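プラジーン助成 中間報告(七月分)
事業名:ヘナレ集会所 布もの・雑貨整理事業
提出者:整理係

いつもご支援をいただきありがとうございます。前回の報告で「来月には床が見える見込み」と書きましたが、床は一部見えました。見えた部分には傷があり、見えないほうが幸せだったという意見も係の中にあります。以下、七月末までの進み具合をご報告します。

一、全体の状況

計画では、集会所二階の納戸と隣の和室にたまった寄贈品を、秋までに「使う」「譲る」「処分する」に分けることになっています。納戸の棚は8段のうち3段が片づきました。残る5段には手をつけていないのではなく、一度手をつけて元に戻しました。戻した経緯は後述します。

和室については、仕分けの作業場として使っているため、見た目の上では着手前より散らかっています。これは工程上やむを得ないもので、写真だけで判断される方がいらした場合には、どうかその旨をお伝えください。

二、布ものの仕分け

今期の作業時間の大半は布ものに費やしました。当初の計画書では、布ものは「シーツ類」「毛布類」「衣類」の三区分で、二日もあれば終わると書いてあります。計画書を書いたのは私ですので、誰も責められません。実際には、広げてみるまでどの区分に入るのか分からないものが多く、広げると今度は畳む人手が要り、畳んでいる間に次の袋が届きます。

特に水色の布には悩まされました。寄贈される方々の間で水色が流行した時期があったらしく、袋を開けるたびに水色が出てきます。シーツなのか、薄手の毛布なのか、トレーナーの背中なのか、山に積まれた状態では見分けがつきません。係の中では「水色」という第四の区分を設ける案が出て、採用されました。区分としては何の役にも立ちませんが、作業の速度は上がりました。
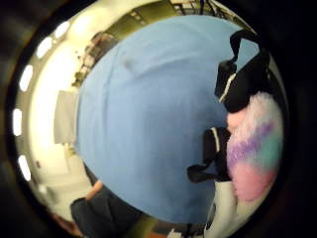
もうひとつ厄介なのが、布と布以外のものが一緒になって届くことです。黒い鞄なのか衣類なのか判然としないものや、毛足の長いふわふわしたものが、布の山に寄りかかった状態で仕分け台に上がってきます。ひもの付いたものはとりわけ始末が悪く、引くと別のものがついてきます。鞄と思って鞄の箱に入れたものに袖があった、という事例も今期ありました。

ふわふわしたものについては、ぬいぐるみなのか、襟巻きなのか、敷物の切れ端なのか、手に取って裏返すまで決めない、という規則を作りました。それまでは見た目で判断して箱に入れ、翌週に別の係が出して別の箱に入れ、さらに翌週に元の箱に戻る、ということが起きていました。作業記録の上では毎回一件の処理として数えられており、前回報告の処理件数が妙に立派だったのはこのためです。今回の件数から、往復した分は除いてあります。

三、収納箱の導入

ご承認いただいた予算で、プロークステッド社の収納箱を13箱購入しました。ふた付きで、積み重ねができます。このうち7箱が使用中で、残りは組み立て待ちです。組み立て待ちの箱は平たいまま納戸に立てかけてあり、そこが現在、納戸の中でもっとも整った一角になっています。

ラベルは、係で以前から使っている「ビンビー式」の札を引き続き用いています。札の色で行き先を示す方式ですが、「譲る」の札が水色であるため、布ものの山の上に置くとたいへん見つけにくいことが分かりました。次期に黄色へ変更します。札の紙は手持ちがあり、追加の費用はかかりません。

四、うまくいかなかったこと

納戸の棚のうち5段を元に戻した件です。中身をすべて和室へ下ろしたところ、翌朝に和室で別の会の集まりがあることに気づき、夕方いっぱいかけて上げ直しました。急いで上げたので、下ろす前より入りが悪く、棚の一段は戸が閉まりません。予約表は階段の下に貼ってあり、以後は作業前に見ることにしています。以前から貼ってあったそうです。

また、寄贈の受け付けを作業中は止めるという取り決めが、徹底できていません。玄関に「受け付け休止中」の紙を出しましたが、その紙の下に袋が置かれます。置く場所の目印になってしまったようです。紙を裏口に移すことも検討しましたが、裏口にも袋が置かれるだけだろうという結論になりました。

五、次期の予定

まず「水色」区分を解消し、三区分に戻します。続いて、ひもの付いたものを一か所に集め、ほどいてから判断します。ふわふわしたものは保管の場所をとるので、引き取り先の候補である近隣の保育室に、受け入れられる種類と状態を先に尋ねます。前回はこちらが選んでから尋ね、全部持ち帰りました。

棚の残り5段は一段ずつ下ろします。収納箱の組み立ては、人手のある日にまとめて行います。

六、予算

収納箱と札を除く支出は、ごみ袋と軍手のみです。軍手は片方だけ減っていきます。残額の範囲で次期の作業は足りる見込みで、増額のお願いはありません。領収書の写しは別便でお送りします。一枚、布ものの山に紛れた可能性のあるものがあり、見つかり次第お届けします。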